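Week 6 — friction, cont.

Recap: friction force = mu x normal force. Static is bigger than kinetic, almost always. Contact area NOT in the formula (everyone puts it in on the quiz).

Ex. 1: crate pushes on floor with 1000 N, takes 60 N more to start it than to keep it going. Sketch force vs. time.
Ex. 2: mu = 0.5, ramp at 50 degrees. Does it slide? Show you work.

Rubber breaks the simple rule, see Rillard ch. 4, p. 84. Surface texture matters alot there.
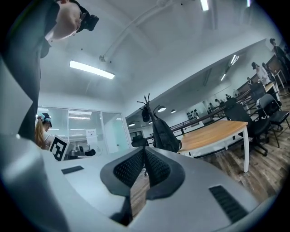 Fig. 6.3 Textured pads, black, set in a V.

Problem set due Friday — no late ones.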